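Druvwood sets aside budget for its first picking robots

August 2020

I'll start with the bit everyone asks me about: yes, we're buying robots, and no, we haven't signed for all of them yet. I run Druvwood, a grocery delivery business with 7 packing sites, and after months of spreadsheets (so many spreadsheets!) I'm very happy to say the first order has gone in.

Two humanoid machines from Burer will join our Zolside site, with Tetteh looking after the installation and servicing. We started talking to both firms in March and I've lost track of how many quotes I've read since then, but the one we settled on covers the machines, spare hands, training for the team and 8 months of support in a single monthly payment. I like a single monthly payment.

Why fruit and veg? Tins and boxes are easy enough to pick with the kit we've already got. Loose produce is where our orders slow down, and it's all different shapes – a lettuce wants holding one way, a pepper another, and customers do notice a bruise.

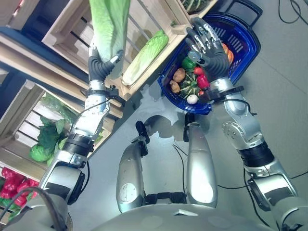 So that's where we've put the money first. Zolside carries 410 fresh lines in a normal week and I asked for the plan to be built around the awkward ones, the long leafy things and the small round things that roll. If the sums work there, I'm fairly confident they'll work at our other sites too.

A few things I'd pass on to anyone doing the same. Price the floor space before you price the robot. Ask what a replacement hand costs and how long it takes to arrive, and get it in writing. Put charging and cabling on their own line in the budget, as we'd tucked ours under "sundries" and had to do the whole page again. And do talk to your pickers early! Ours went through the plan and changed the shelf heights, the shift pattern and my mind about where the baskets should go.

There are no job cuts in this plan. Our Zolside pickers keep their hours, and those who'd like to learn to run the machines will be paid for the training.

We'll decide on a second order once the site has put 1007 orders through the new area. I'll share the costs when we get there, including any I got wrong.

Notes to editors

Druvwood delivers groceries to homes and small cafés. Site visits at Zolside can be arranged through our press desk.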